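Erst die Vorrichtung, dann der Arm

Als Angeliki Nikolaidis im März den Investitionsantrag für die zweite Demontagezelle bei Tomero einreichte, stand der Roboter auf der letzten Seite. Davor kamen Tisch, Aufnahmen, Greiferfinger, Druckluft, Schaltschrank und Abnahme. Die Reihenfolge war Absicht. «Beim ersten Antrag haben wir mit der Traglast angefangen und sind dann drei Monate lang Positionen nachgelaufen, die in keinem Angebot standen», sagt die Leiterin der Betriebsmittelplanung.

Tomero zerlegt am Standort Trirkasbridge ausgemusterte Bürorechner und bereitet einzelne Baugruppen zur Wiederverwendung auf. Der Schwerpunkt liegt auf Prozessoren, Speicher und Laufwerken. Für die Planung der Zelle wurde eine Jahresmenge von 2.000 Gehäusen angesetzt. Im Vorjahr waren es 1.894.

Die Menge sei für eine Vollautomatisierung zu klein, räumt Nikolaidis ein. Der Antrag sieht deshalb eine Teilautomatisierung vor: Das Öffnen des Gehäuses und das Abnehmen der Seitenwand bleiben Handarbeit, ebenso die Sichtprüfung des Sockels. Automatisiert werden sollen Entnahme und Ablage. «Die Seitenwand kostet einen Menschen ein paar Sekunden. Eine Station dafür hätte den Antrag um eine ganze Baugruppe verlängert, mit eigener Sicherheitsbetrachtung.»

Warum 2 Arme statt einem? Michalis Zervas, der die Mechanik verantwortet, verweist auf die Kabel. In einem typischen Tower verdecken Leitungsbündel einen Teil des Laufwerksbereichs. Ein einzelner Arm müsse sie verdrängen, loslassen und neu ansetzen, und in dieser Zeit federten sie zurück. «Mit dem zweiten Arm hält man den Weg frei. Das ist im Zyklus messbar, in der Kollisionsprüfung allerdings auch. Die Bahnplanung für zwei Arme in einem Gehäuse dieser Größe ist im Budget eine eigene Zeile.»
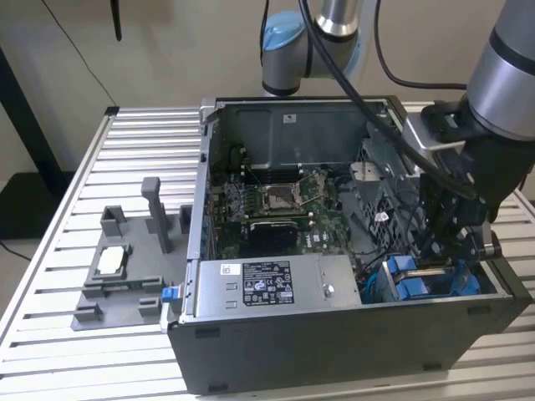

Am meisten unterschätzt habe man die Aufnahmen. Ein Prozessor muss nach der Entnahme lagerichtig abgelegt werden, ohne dass die Kontaktseite berührt wird. Zervas lässt die Ablageplatten im Haus drucken und hat im Antrag dafür Material und Arbeitsstunden getrennt ausgewiesen. Gefräste Platten will er erst bestellen, wenn sich die Geometrie über mehrere Gehäusetypen nicht mehr ändert. Bis dahin rechnet er mit laufendem Verschleiß an Pfosten und Aufnahmen. Für Druckteile und Greiferfinger sind 1.000 Euro im Jahr vorgesehen, gebucht als Verbrauchsmaterial.

Beim Tisch fiel die Wahl auf Aluminiumprofile. Die Nuten erlauben es, Platten und Anschläge ohne neue Bohrungen zu versetzen. Eine Stahlplatte mit Lochraster wäre steifer gewesen, sagt Zervas, bei den geforderten Toleranzen aber ohne Nutzen.

Angebote lagen von Faso und Spanos vor. Faso bot die Zelle als Paket an, Spanos nur Arme und Steuerung. Den Zuschlag erhielt Spanos, obwohl die Integration damit bei Tomero liegt. Ausschlaggebend waren die Ersatzteilfristen und der offene Zugriff auf die Kraftwerte am Handgelenk. «Beim Hebel am Sockel wollen wir die Schwelle selbst einstellen können», so Nikolaidis. «Wenn wir dafür jedes Mal einen Servicetermin brauchen, ist der Preisvorteil des Pakets nach einem Jahr weg.»

Offen ist die Schulung. Im Antrag steht sie mit einem Pauschalbetrag, den Nikolaidis heute höher ansetzen würde. Die Abnahme erfolgt an Gehäusen aus dem laufenden Wareneingang, Mustergeräte des Lieferanten sind vertraglich ausgeschlossen.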